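Thread: teach pendants on the floor, ok or not?

binfull_27
Trying to write up a one-page cell rule sheet for our bin picking benches before the December audit. Draft so far: pendant has a home, clamps checked at start of shift, arm in hold before any hand goes in the bin. Sticking on the pendant one. Half the shop says floor is fine if it's out of the walkway. Thoughts?

pkessler
No. Hook or shelf, always. Cable on the floor is a trip, and you want the stop at hand height, not by your boots.

dhillon_nights
disagree a bit. Ours fell off a hook twice, screen cracked. It can't fall off carpet. Just keep the cable out of where people stand

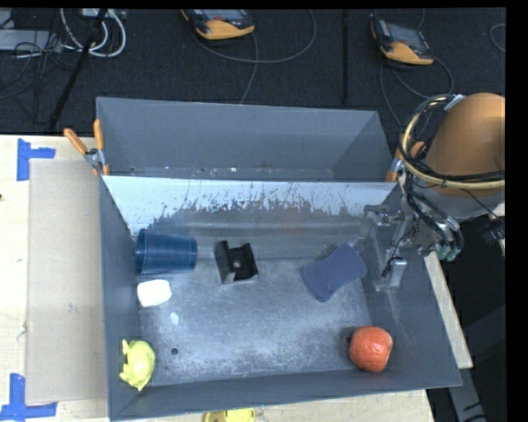 posted by Noemí Olvera, 7:40 am
Bench 7 this morning, arm over the bin. Two controllers on the carpet behind the table, cable looped between there and the bin. Not in the aisle but I still wouldn't sign it off. Also want a line in the sheet about spring clamps. Two on the divider here. Fine for a trial — not for a cell that runs all day imo.

pkessler
Agree on clamps. Bolt it or bracket it. We do over 157 picks a shift and anything sprung creeps.

dhillon_nights
creeps how much tho? Never had one move. You're writing rules for stuff that hasnt happened

Noemí Olvera
That's kind of when you write them.

binfull_27
ok so: pendant on a bracket w/ a lip, cable tied up along the table leg, clamps allowed for trials only w/ a date on them. What about tape on the tabletop? We've got blue tape everywhere

Noemí Olvera
Leave tape out. Sheet's alredy long.

dhillon_nights
fine with the lip. Still say no on dating clamps, who's going to check

pkessler
Whoever starts the shift. It's in your own draft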